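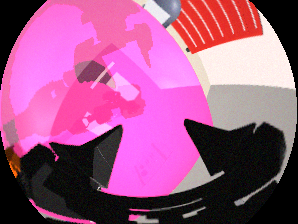 Chapter 6
Stocks and Broths

I learned to make stock from my first boss, Roswitha Janssen, who ran a tiny lunch place and never once wrote a recipe down. She'd toss in onion ends, a carrot, a chicken back, and walk away for the afternoon. I copied everything she did and mine still came out cloudy — it took me most of a winter to work out that I was boiling the poor thing to death.

So we'll start with heat. You want a bubble here, a bubble there, and a surface that barely moves. Put 1,000 grams of chicken bones in a tall pot, cover them with cold water, and bring it up slowly. Gray foam will rise in the first half hour. Skim it off. Then add 148 grams of onion (one medium one, if you don't own a scale) and a bay leaf, and leave the lid off. 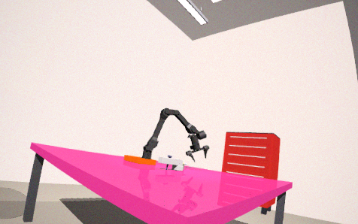 Can I salt the stock while it simmers?

Wait until you use it. Stock shrinks as it cooks, and salt that tasted fine at noon can be way too much by supper.

My friend Indira Chettiar roasts her bones first, at 400 degrees, until they're good and brown. We'll get to her version later in the chapter, along with a vegetable stock I make every March when the leeks are cheap. For now, stick with the plain one and taste it every hour or so — a spoonful in a cup, with a pinch of salt in the cup only.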